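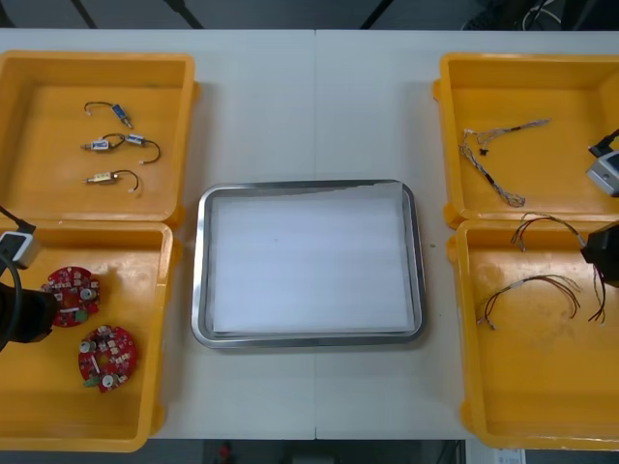
No. 5

Small parts have taken over my evenings since March, when I bought a dead bench radio from Angus Donnelly for the price of a carton of beer. It's a Vivard, the two-band model with the cream dial, and it had sat in his shed under a tarp long enough for wasps to build in the speaker grille.

I've fixed a few of these now and the order of work doesn't change much. Get the back off, take photos, clean out the dirt, then look at the capacitors before any power goes near it. The old paper ones are nearly always leaky. I replace the lot and don't bother testing them first.

Sorting is the part I used to skip. On my first radio I put every screw and clip into one ice cream container and spent a whole Friday night working out which screw held the tuning gang. Now everything that comes off goes into a tray or a tub in the order it came off. Yellow tubs are good because dark wire shows up against them. A steel tray is good for anything you might need to wipe down with metho.

The Vivard had two surprises. Someone had been in there before me and swapped the output transformer for one out of a Brarnov, which fits but hums. They'd also run the mains lead in through a hole with no grommet, and the insulation had worn down to the copper. I fitted a three-core lead with a proper clamp and earthed the chassis. If you buy an old set at a market, look at the lead before you do anything else.

Sobia Qureshi at the radio club had the right transformer in a box of spares and let me have it for a jar of lime pickle. The dial cord took longer than the electrical work. The diagram in the service sheet is wrong — it shows two turns around the drum and it needs three — and I restrung it until my fingers were sore.

It picks up the local AM stations well and a bit of shortwave after dark. There's still a crackle when I turn the volume up quickly, so the pot needs another clean. The cabinet needs colour matching on one corner where the veneer has lifted, and I haven't decided whether to do that myself or ask Clem Halliday, who has better clamps.

Next on the bench is a Pirihi portable with no back and a missing knob. If anyone has a brown knob with a flatted quarter-inch shaft, leave a comment.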